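How to Check a Celebrity Dating Rumor Before You Post It

By Meron Hailu
Updated 12 July 2024

If you run a fan page, you will get dating rumors in your inbox. Most are wrong, some are old, and a few are true but can't be shown to be true yet. These are the steps we use at Cilunstead, where we keep profile pages for musicians and TV actors. You don't need paid tools for any of it.

What you need

A browser, a spreadsheet or a notebook, and an hour or so for a normal rumor. Bigger ones take longer.

Step 1: Write the claim in one sentence

Put down who, with whom, and since when. "The singer of Sarkum is dating her tour drummer and has been since February" is a claim you can check. "Something is going on with Sarkum" is not. If the person who sent the tip can't fill in all three parts, write back and ask. Save their message with the claim.

Step 2: Find the first place it appeared

Search the two names together in quotes, then sort by oldest. Keep going back until the results stop. You will often find 40 posts that all lead to one account. Open that first post and read all of it, including the replies. Look for these things:

Does the poster say how they know?
Has the post been edited?
Did the same account make other claims, and did those hold up?

Copy the link into your spreadsheet. Take a screenshot too, because first posts are often deleted. 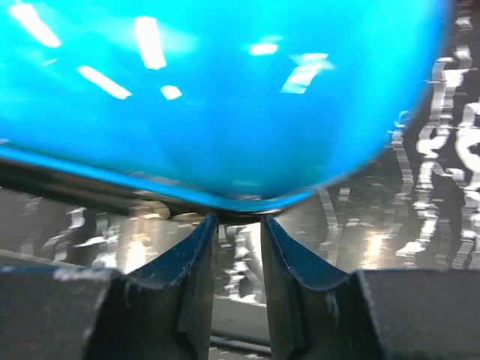

If the first post is a blind item with no names in it, stop there. Somebody else matched the names to it later, and a guess doesn't turn into a source when it gets repeated. File it as "unnamed" and move on.

Step 3: Check any photos

Run each photo through two different reverse image searches. Try the full photo first, then crop it down to the faces and try again. Cropped copies turn up older versions that the full photo misses. Compare clothes and hair with dated event photos from the same week. We once held a page for a day over a "new" dinner photo that was from a video shoot two years before.

Two people leaving the same building doesn't show that they are a couple. They may share a manager. Write down what the photo shows and leave it there.

Step 4: Compare the dates

Make two columns, one for each person, and fill in where each one was during the weeks in question. Tour schedules, TV tapings and festival lineups are all public. If one was on stage in another country on the night of the supposed date, you're finished.

Don't use flight trackers or anything that gives away a home address. We don't accept tips that depend on them.

Step 5: Look for a statement

Check both people's own accounts, then their label or agency. Uçar, the label that handles Sarkum, keeps its press notes on one page, and many labels do the same. Interviews count if you can read or hear the full answer. A quote that starts in the middle of a sentence should be traced back to the full interview.

"A source close to the couple" is not a statement. You can mention that a magazine reported it, with the magazine's name, but don't write it as a fact.

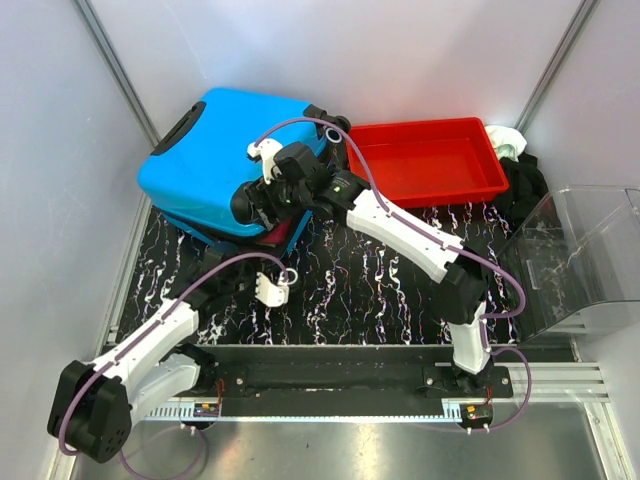
Step 6: Choose a label

We use four:

Confirmed: one of the two people said so, in their own words.
Reported: a named outlet ran it and stands by it.
Unconfirmed: there is something to look at, but nothing on record.
Removed: it was wrong, or the outlet withdrew it.

Only the first two go on a profile page. Unconfirmed claims stay in the spreadsheet for 13 weeks. If nothing new has come in by then, delete the row.

Step 7: Write it up

Keep the entry under 100 words. Give the names, the dates you can support and a link for each. Leave out guesses about why a couple split up. If no reason was given, you can say so or skip it.

Step 8: Fix mistakes in the open

Add a dated line at the bottom of the page saying what was changed. Don't quietly swap the text. Our Huda page had the wrong year for an engagement, and 600 readers had seen it before we caught it. The correction line is still there.

To send us a correction, use the form linked at the bottom of each profile and include a link to your source.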